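Bimanual handoff clearance: what do you all use?
Forum > Shared Workcells > Good Practice
12 replies, 191 views

calto_bench wrote:
Hi everyone! I've been asked to write the house rules for our two-arm tables before the September intake, and I'd love some opinions from people who've done this longer than I have. My draft says the props stay in a row along the back and the whole near table stays clear for any pass between grippers. It also says the closed gripper comes in slowly, with the open one waiting.
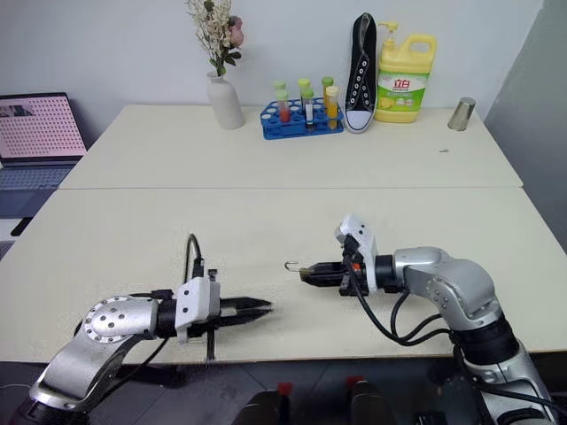 Left gripper open, right one holding the small hook.

I've put 20 cm as the minimum gap between the arms and any prop. Too fussy?

Prirnness wrote:
Not fussy at all, I'd leave it. What I would add is a line about cables. You've got a tall loop over the left gripper and a bundle drooping under the right elbow, and I'd want somebody to run both arms through their full reach at crawl speed and watch those before every session (we do it at Samex and it takes 2 minutes, coffee in hand).

choo_choo wrote:
Have to disagree with Prirnness a little, with love. Every session is too much and people will start ticking the box without looking. We check after any change to the tooling and first thing each morning, and that's been plenty for us.

Prirnness wrote:
Fair, but your arms don't get shared by nearly 20 people!

Arash Farahani wrote:
Lovely to see someone writing this down at all. My worry is the hook. Bent wire sticks out past the fingertips, so please measure your gap from the end of whatever is being held and say so in the rule. Also, I'd move the test tubes and the vase somewhere else unless the task calls for them.

calto_bench wrote:
Oh, measuring from the held object is a great catch, thank you Arash. It's going in tonight. The tubes are part of the prop set so they're staying, but I'll ask about the vase. Still torn on the cable check, so keep arguing, you two.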